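Opinião | Automação e indústria

A mão de cinco dedos ainda não me convenceu

Por Kristóf Boros
5 de outubro de 2025

Há uma moda nas apresentações comerciais que me cansa: a mão robótica que acena para o público antes de fazer qualquer trabalho. Em fevereiro a Brindero emprestou-nos duas, montadas nos braços da Grollbridge, e passei 30 dias a compará-las com a pinça paralela da Szewczyk, que já tínhamos na oficina e que não acena a ninguém.

A prova era modesta: peças azuis, um tabuleiro branco, encaixes para umas e pinos para outras. Quem trabalha em montagem conhece isto de cor. Fizemos 312 tentativas, divididas entre as mãos e a pinça, com o mesmo controlador Clasirell e o mesmo operador.

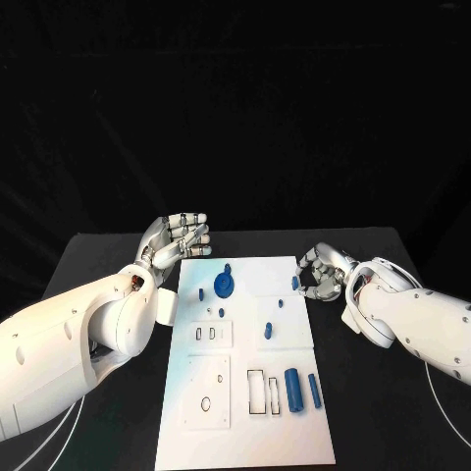
O vendedor insistia na destreza. Eu pedia repetibilidade, e a conversa andou sempre nisto. Uma mão com tantas articulações tem muitas maneiras de agarrar um pino, e cada uma deixa-o numa posição ligeiramente diferente em relação ao pulso. Depois é preciso corrigir antes de inserir. A pinça da Szewczyk fecha sempre do mesmo modo, e ao fim de 6 dias já tínhamos deixado de mexer nos parâmetros dela. Nas mãos mexemos até à última tarde.

Dizem-me que a visão resolve. Em parte resolve, se a câmara vir a peça. Com dedos grossos à volta de um objeto pequeno, o que a câmara da cabeça vê é sobretudo dedos, e o controlador fica a adivinhar o resto.
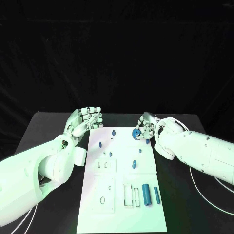

O preço é a parte de que menos se fala nas feiras. Por cada mão pediam-nos 40 vezes o valor da pinça, sem contar a manutenção. Para justificar isso, eu queria ver uma peça que a pinça não soubesse pegar. O disco azul era o melhor candidato, e reconheço que a mão direita o segura com graça, entre o polegar e as pontas dos dedos. Mas uma parte da face fica tapada pelos próprios dedos, e a pinça, com umas garras impressas numa tarde, também pegou nele.

Não digo que a mão nunca terá lugar numa linha. Terá, talvez, onde as peças mudem todos os dias e ninguém queira trocar garras. Na minha oficina mudam duas vezes por ano. Devolvi o equipamento com um relatório de que a Brindero não gostou, e continuo à espera de resposta às perguntas sobre o desgaste das pontas dos dedos.

Comentários (3)

rui_montagem: E os cabos? Nas nossas foi a primeira coisa a dar problemas.

Teresa V.: Discordo. Comparar com uma pinça de garras feitas à medida é batota, a mão não teve direito a adaptação nenhuma.

Leitor de Aveiro: Faltou dizer quantas das 312 falharam de cada lado. Sem isso é só uma opinião.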